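Does a forfeit count toward bowl eligibility in our fantasy college league?

clestar_fan
03/02/2025
So I run a little college football fantasy league on Gekach and we're already fighting about next season (yes, I know, it's not even spring ball). Our rules say your main team has to be bowl eligible by the last week or you lose your bonus points. One guy's team got to six wins, but one of those was a forfeit, and now he wants all 300 points and half the league is yelling at me. We never wrote anything down about forfeits! What do your leagues do? I'd love to get it settled before the August draft.

Fisside Dave's Couch
We had this same fight two years ago. I just go by whatever the league site shows in the win column. If it says six, it's six. I don't want to be the guy looking up box scores at midnight, and I sure don't want to argue about what "really" happened on the field. Give him his points, then vote on a new rule before the draft and put it in writing so it's done. 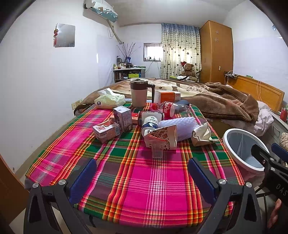

Buenaventura Bill
I'd go the other way, sorry! In my league a win only counts if the game kicked off. We had 23 teams when we voted on it (we're up to 26 now, which is way too many) and only 2 people were against it. But I agree you can't change it on him after the fact. Maybe split the bonus this one time and see if he'll take it?

gridiron_mom26
Just play pick'em, way less drama lol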